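# The Cup at the End of the Table

Clearing a table is among the smallest jobs in any home or workplace. It takes a person a few seconds and very little thought. For the firms now trying to sell machines to care homes, canteens and small factories, it remains a hard test, and much of the current effort goes into recording how people do it, using the same kind of gripper a machine would use.

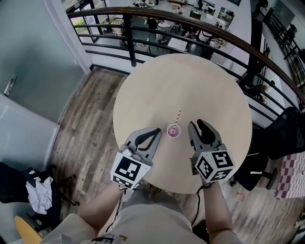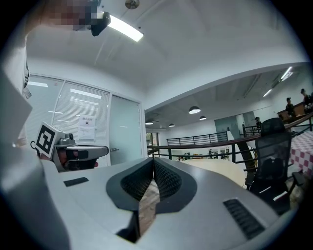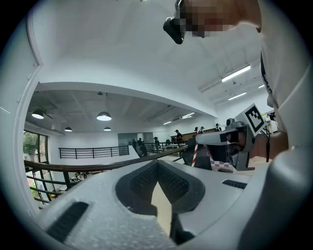

*Hand-held grippers in use on an upper floor.*

The reasoning behind this approach is simple. A machine cannot learn a chore from a written instruction alone. It needs many examples, and those examples are of most value when the person giving them is limited to what the machine can do. Two fingers close, two fingers open. There is no thumb and no sense of touch in the palm. A person who works this way for an hour soon learns how much of ordinary housework depends on the parts of the hand that have been taken away.

Starton, which supplies equipment to commercial kitchens, began its own trial in February. The company set a target of 1000 recorded attempts at each of 18 chores, among them wiping a counter, folding a dish towel and carrying a drink from one surface to another. Its engineers expected the towel to cause the most trouble. The drink proved worse. A thin plastic cup bends when it is held too firmly and slips when it is not, and a straw shifts the balance each time the cup is tilted.

By the end of the first round, the firm's two-armed machine could move a half-full cup across a table without a spill in 57 percent of its attempts. For a research project, that is a respectable figure. For a dining room with 500 guests, it is not yet a product, and the company has said as much to its customers.

Results on the shop floor have been steadier. Bundum, a maker of door hardware, has used a pair of arms to load trays since last year. The parts are rigid, the light does not change, and each tray arrives in the same position. Under those conditions the machine works through a full shift with few stops. When the company moved the same arms to its packing bench, where cartons arrive at odd angles and tape sticks to whatever it meets first, the stops became frequent enough that two employees were assigned to stand by.

The difference between the two benches says a good deal about the present state of the field. Strength and speed are no longer the main concern. The difficulty lies in variety — a different cup, a wet surface, a chair left where it was not expected. Homes are full of such changes, and a household will not rearrange itself to suit an appliance.

There is also the matter of cost. Rocha, which leases machines to laundries, charges by the completed task and absorbs the expense of failures itself. The arrangement has made the firm cautious about what it will promise. It offers sorting and stacking. It does not offer ironing, and it has turned down several requests to try.

Curnitz has taken the opposite course and is preparing a home model that will clear tables and load a dishwasher. Early buyers will be asked to accept remote help when the machine cannot proceed, with a trained operator taking control for a moment at a time. The company regards this as a temporary measure and has not said how long it will last. Deliveries are to begin with households that have agreed to keep glassware out of reach.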